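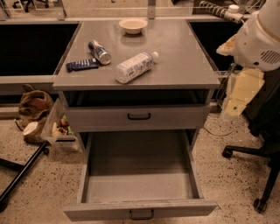 The planner is the part of the Gazi stack your money has mostly gone on since February, so it gets the first page. Its job is to take a request such as "put the bottle in the bottom drawer" and turn it into a list of moves the controller can carry out without embarrassing us. The test piece remains the grey two-drawer cabinet. With the lower drawer pulled well out and the upper one open by a sliver, the old planner would treat both as open and try to post a drinks can through the gap. The new version keeps an opening width for each drawer and refuses anything that won't fit. It also knows that a bottle lying on its side needs a different grasp from one standing up, a discovery we had hoped to make more cheaply.

Progress against the plan, as of Apr 13, 2021:

Drawer state. Finished. We ran 400 simulated tidy-up requests and the planner produced a valid sequence for all but 30. Most of the failures came from one fault, in which it closed a drawer and then asked to put something in it. This is now caught before anything moves.

Perception. Working, with sulks. The Fenell module finds bowls and bottles on the glossy cabinet top well enough, but it is fond of reflections and will now and then report a second bowl living underneath the first. We filter by height, and the ghost bowls have gone from the logs. Small dark packets are still the weak point. On the real cabinet it labelled 76 of 80 objects correctly, and all four misses were packets.

Replanning. Late. If an item slips, the planner should look again and pick up from there. At present it looks again, thinks hard and starts the whole job from the beginning, including opening drawers that are already open. The fix is written but hasn't been merged, as it breaks the logging tool.

Tooling. The replay viewer, Lundetti, now shows the plan beside the camera view, so we can see which step the software believed it was on. Opinions differ on whether this has been good for morale.

Spending is in line with the Odilness budget – the only overspend is on simulation time, and we have covered it from the travel line, which had little else to do this year.

Next period we will merge replanning, retrain on dark packets and begin requests that involve both drawers. We would like to move the replanning milestone back by one month and ask for your agreement to that.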